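Jueves, abril

Me he levantado a las seis y he fregado los platos de anoche a mano porque el lavavajillas sigue sin desaguar. Lo apunto porque luego, en el trabajo, he pasado el día entero con la pregunta de siempre, la de si una máquina puede hacer ya las tareas de una casa o de un taller, y el lavavajillas es la única máquina de mi cocina a la que le confío algo. Cuando funciona, claro. El técnico no viene hasta la semana que viene.

En Weder hemos tenido reunión a las nueve. El proyecto se llama Talik desde el principio y ya no queda nadie en la oficina que sepa de dónde salió el nombre. El encargo de este mes es de Ďurica, que prepara verdura para comedores, y quieren saber si merece la pena automatizar un puesto de la línea donde se cogen las piezas sueltas y se colocan en bandejas. En ese puesto hay ahora 14 personas repartidas en 2 turnos. Han pedido un informe sin adornos. Lo escribo yo.

La primera parte del informe ya está hecha y trata de lo que funciona. Una máquina fija que pesa, corta o cierra envases trabaja mejor que cualquiera de nosotros, y eso no hay que discutirlo. En las casas pasa lo mismo con la lavadora. El problema empieza con lo que hay antes y después: sacar la ropa, darle la vuelta a un calcetín, separar una camiseta que se ha metido dentro de una funda de almohada. Mi madre tarda en tender una lavadora lo que dura un boletín de radio, y lo hace hablando por teléfono. No conozco ninguna máquina que yo pudiera poner en su terraza para que tendiera ella sola todo el año.

La segunda parte es la que me cuesta. En Ďurica nos dieron por escrito la cantidad que coloca el puesto en una mañana normal, 1713 piezas, y les gustaría llegar a 2000. He pasado media mañana con esos números y con una hoja de cálculo que me dejaron mal hecha, con las pausas sumadas dos veces. La he rehecho. Una vez corregida, la diferencia es menor de lo que creían y casi toda se explica por el rato que se pierde esperando cajas vacías. Para eso basta con mover el almacén de cajas. Lo he puesto en el informe en una frase y sé que a alguien no le va a gustar, porque no vendemos estanterías.

He comido en la mesa del pasillo, arroz del martes. Por la tarde he seguido con el apartado de manipulación. Coger una cosa y ponerla en otro sitio parece poca cosa hasta que se escribe paso por paso. Hay que saber dónde está la pieza y en qué dirección apunta, decidir por dónde se coge, cerrar los dedos lo justo, levantarla sin arrastrar lo de al lado y soltarla sin que ruede. Con una pieza rígida y siempre igual se puede plantear. Con pimientos de verdad, que vienen torcidos, unos con rabo y otros sin él, algunos blandos por un lado, cada pieza es un caso distinto. Y en una casa todo es así, la fruta, los cubiertos, los juguetes del suelo.

Pego la foto de la mesa para acordarme de cómo estaba planteada la tarea: la bandeja roja vacía a la izquierda, el pimiento a la derecha y la mano abierta a un lado.

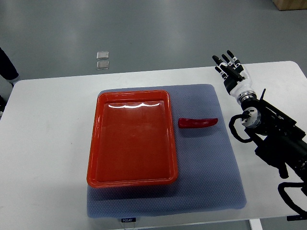

Peter Baláž opina que exagero con las dificultades y que el informe se lee como si nada fuera a cambiar. Según él, a un cliente como Ďurica no le hace falta una mano que valga para todo, le basta con una que haga una sola cosa durante ocho horas y con alguien cerca que la atienda cuando se pare. Dice también que comparar con una persona es hacer trampa, porque la persona se cansa a las cinco horas y el informe no lo menciona.

Le he dado la razón en lo del cansancio y lo he añadido. En lo otro no estoy de acuerdo. Si hace falta alguien cerca, ese sueldo tiene que aparecer en la cuenta, y en las ofertas que hemos visto, la de Utard entre ellas, no aparece. Hemos discutido un rato sin levantar la voz y al final hemos dejado las dos posturas en el texto, una detrás de la otra.

He escrito la respuesta corta que querían para la primera página. Para el puesto completo, todavía no. Para colocar piezas iguales en un sitio fijo y con supervisión, se puede hacer una prueba, poniendo por escrito antes de empezar cuántas paradas se aceptan. Para las tareas de casa no me han preguntado, pero yo contestaría que no, de momento, salvo las que ya hacen los aparatos de toda la vida.

He salido a las siete. He comprado detergente de mano y un estropajo. Mañana tengo que mandar el borrador antes de las diez, pedir a Ďurica el plano del almacén de cajas y llamar otra vez al técnico del lavavajillas.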